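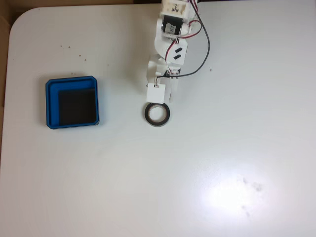 4. Recording demonstrations with the leader arm

A demonstration is one complete performance of a task, guided by the operator and stored by the Stulen recorder as a single episode. The follower arm is the one that touches the objects; the leader arm is the one held in the hand. The task used throughout this section is the Muline tape task, in which the follower picks up a roll of black tape and sets it down in the blue tray. At the start position the tray lies to the left, the roll lies on the table to the right of it, and the gripper is directly over the roll with its two fingers apart. Leave a wide stretch of clear table between roll and tray, so that the carry is long enough to be learned as a separate movement.

This section applies to Stulen recorder software as issued on 7/29/25. Users of the November release should read the notes on file names in section 9 first.

4.1 Before you start

1. Fix both arm bases to the table. Check that neither base moves when its arm is stretched out fully.

2. Run the joint check in section 3. Do not record with an arm that has failed the check on any joint.

3. Look at the cable that runs down to the wrist. It must have enough slack for the wrist to turn through its whole range, but must not hang low enough to catch on the tray or the roll.

4. Place the tray, then mark its corners on the table with a soft pencil. The tray does not move between episodes unless the task sheet says so.

5. Switch on the overhead lights you intend to use for the whole session and close any blinds.

Note: Glare on a white table can be strong enough to wash out part of the surface in the camera picture. Keep the roll and the tray out of any such patch. If this is not possible, move the lamp and not the camera, as moving the camera makes earlier episodes unusable with the new ones.

CAUTION: The follower copies the leader as soon as the link is made. Keep hands, sleeves and loose leads away from the follower before pressing LINK.

4.2 Linking the arms

1. Hold the leader by its handle and bring it to the same pose as the follower, as closely as you can judge by eye.

2. Press LINK and hold it. The Onyeka control box compares the two poses.

3. When the lamp on the box turns green, release LINK. The follower is now live.

4. If the lamp turns amber, one or more joints differ by too much. The joint number is shown on the display. Correct that joint on the leader and press LINK again.

5. Open and close the leader trigger slowly and watch the gripper. The fingers should follow without a visible jump.

Do not link with the trigger closed. The gripper will shut at full speed, and anything between the fingers will be squeezed.

4.3 Recording an episode

1. Enter the task name and the number of episodes wanted. For the tape task the normal set is 100.

2. Place the roll flat on the table inside the start area given on the task sheet. Vary its place a little from one episode to the next.

3. Bring the gripper over the roll and hold still. Press RECORD.

4. Lower the gripper until the fingers can close on the roll. Approach from straight above where possible — a slanted approach tends to push the roll along the table.

5. Close the trigger. Pause briefly, then lift.

6. Carry the roll to the left at a steady height, clear of the raised rim of the tray.

7. Lower the roll onto the black insert and open the trigger fully.

8. Raise the gripper clear and press STOP.

9. Press KEEP or DISCARD. Episodes not marked either way are held in the Conach folder and are left out of training.

Move at an even pace. The recorder stops by itself at 900 frames, and an episode that ends this way is marked incomplete and cannot be kept.

4.4 What to keep and what to discard

Keep an episode in which the grasp was slightly off and you corrected it in one smooth movement. Such episodes are useful, as the arm will meet the same fault when it runs alone.

Discard an episode if:

the roll was dropped outside the tray;
a hand entered the camera view after RECORD was pressed;
the link was lost, even for a moment;
the gripper touched the table hard enough to stall a motor;
you stopped partway to think.

After 3 discarded episodes in a row the recorder asks for a new joint check. Carry it out. Repeated failures at the same point are more often caused by a joint that has drifted than by the operator.

4.5 Guiding by hand

The follower can also be moved directly, without the leader. Select HAND GUIDE on the Onyeka box, support the arm under the wrist, and wait for the motors to go slack.

CAUTION: The arm will drop if it is not supported when the motors go slack.

Hand guiding is suitable for setting the start pose and for teaching fixed points such as the release height over the tray. It is not suitable for camera-based training, as the operator's hand covers the gripper for most of the movement. Points taught in this way are saved under POINTS and may be called up by name when a new session is opened.

To leave HAND GUIDE, hold the arm still and press the button again. Wait for the motors to stiffen before letting go.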